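Chapter 7
Grasping with Two Fingers

In this chapter
Parallel and angled jaws
Contact on curved surfaces
Choosing a jaw opening before the approach
Project: the Farkana sorting task

A gripper with two fingers can hold a wide range of objects, but only if the fingers meet the object at suitable points. Chapter 6 treated the arm as a means of placing the wrist at a known position. The present chapter begins where that motion ends – at the last few inches of travel, when the fingers close and contact forces appear.

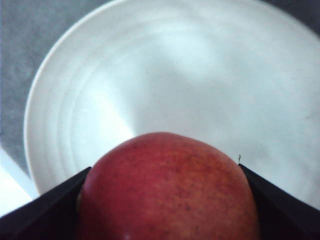
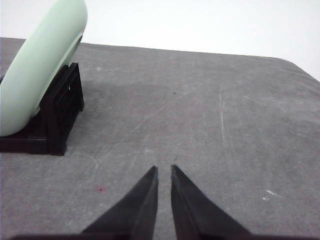
Figures 7.1 and 7.2. Gripper fingers at an apple, and with a narrow gap between the tips.

Student teams preparing for the Farkana task usually write the closing routine first and the approach routine second. The reverse order is recommended. A closing command sent from a poor starting position will push a round object aside before both fingers touch it. For the apple in Figure 7.1, with one finger against each side, the line between the two contacts should pass close to the center of the fruit. If that line is too high, the fingers bear on a surface that curves away from them, and the grip tends to slip upward.

The project at the end of the chapter was written by Anas Sfeir and Ziad Hourani for a class working in teams of two. Each team submits a program, a wiring diagram and a log of 94 grasp attempts. Failed attempts are to be logged in the same format as successful ones.

7.1 Jaw Opening and Object Width

Let w be the greatest width of the object along the closing direction, and let g be the distance between the fingertips before closing.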